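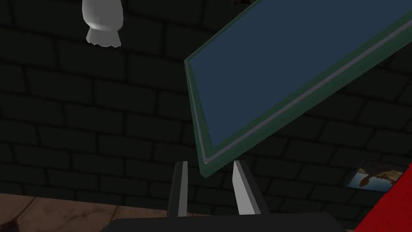

Lease File and Space Records Coordinator
Cliltau House, Sistcombe
Full time, on site

Herrero manages Cliltau House, a multi-tenant office building on the harbor side of Sistcombe. We are hiring one person to find out what is in it.

That may sound odd for a building that has been rented out for decades. The rent roll lists 142 suites. The floor plans we were handed when we took over management show a different number, and the door numbers in the hallways don't fully agree with either. Suites have been merged, split, and merged again, usually with a handshake and a new lock. Square footage in the leases was often copied from the lease before it. We have stopped assuming that any of it is right, and we would like to hire somebody who wouldn't have assumed it in the first place.

What the work is

You will go suite by suite with a laser measure and the lease file. You will compare the measured area, the area in the lease, and the area we use to bill operating costs. Where they differ, you will write up the difference in plain words and pass it to the property manager, who decides what happens next. Some of the differences will be in the tenant's favor and some in ours. Both kinds get written up.

You will also check the parking records. The garage is described in our own leasing brochure as having 228 spaces. We have doubts about that figure, starting with the ones that have a column in them.

Other parts of the job:

Reading old leases, amendments, and side letters, and noting renewal options that never made it into the calendar
Keeping the suite key log, which at present is a binder
Answering tenant questions on shared cost statements, with the backup in front of you
Walking each floor with the cleaning contractor when the invoice and the work don't seem to match
Entering corrected records in Dernetti, our property management software

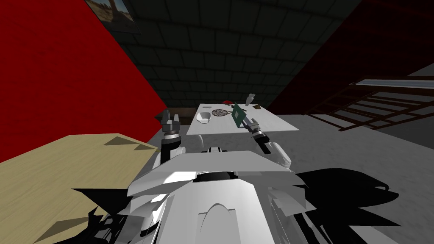
White robot torso with two arms reaching toward a table (rendering).

About Dernetti. We bought it on the promise that it would reconcile leases against floor plans by itself. It reads a clean, typed lease fairly well. It does poorly with a fax of a photocopy with handwriting in the margin, and that describes a good share of our files. You should be comfortable using it and equally comfortable telling us when it is wrong. Please don't apply if you mostly want to work on software. Most of your day will be spent on paper and in hallways.

Who should apply

We would like to see 2 years of work with leases, building records, title files, surveying, or something close to it. Bookkeeping would also count. A degree is fine and we don't require one. We don't care whether you have a passion for commercial real estate, and we will be a little wary if the cover letter says you do.

You need to be able to read a floor plan, write a clear paragraph, and stay polite with a tenant who has been told that the office is smaller than the lease says. Basic spreadsheet skills are needed. So is the ability to climb stairs with a bag, as the freight elevator has its own schedule.
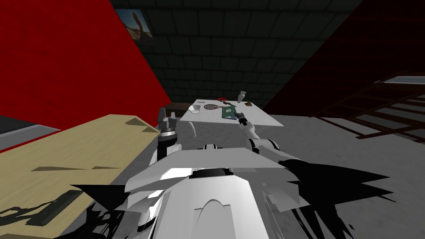
Experience in a port or shipping town is useful. Many of our tenants are freight agents, marine suppliers, and repair firms who keep early hours, and a few will only let you measure before 8 a.m. You would set your own start time on those mornings and leave earlier to match.

Pay and terms

The rate is $29 an hour, with overtime paid when it is worked. We are printing it because we have read too many ads that say "competitive." There is health coverage after the first month, paid vacation, and a parking space, subject to what you find in the garage.

The position is permanent. The measuring project has an end, and you may fairly ask what happens then. The answer is that leases keep changing and the records go bad again if they are left alone. We can't promise a promotion path. The management office is small, and the next job up is occupied.

You would report to the property manager and sit in the ground floor office next to the mail room. It gets loud when deliveries come in.
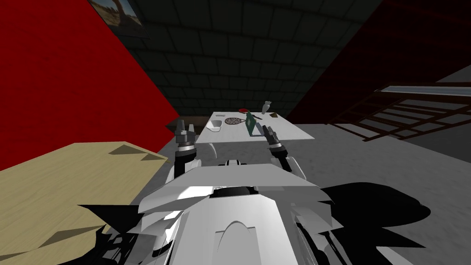 Robot upper body from behind the shoulders, left gripper held upright.

How to apply

Send a resume and one page, no longer, about a time you found a mistake in a record that other people had been relying on. Tell us how you found it, how you checked that you weren't the one who was wrong, and who was unhappy afterward. We give that page more weight than the resume.

Skip the list of references for now. We will ask for two if we get that far, and we do call them.

Interviews are held at Cliltau House and include a paid test: one suite, one lease, one tape measure, and a short write-up. Applications are open through the end of October. Everyone who applies will get a reply, including the people we turn down. Address yours to the Herrero management office, Cliltau House, Sistcombe, and put "Space Records" on the envelope or in the subject line.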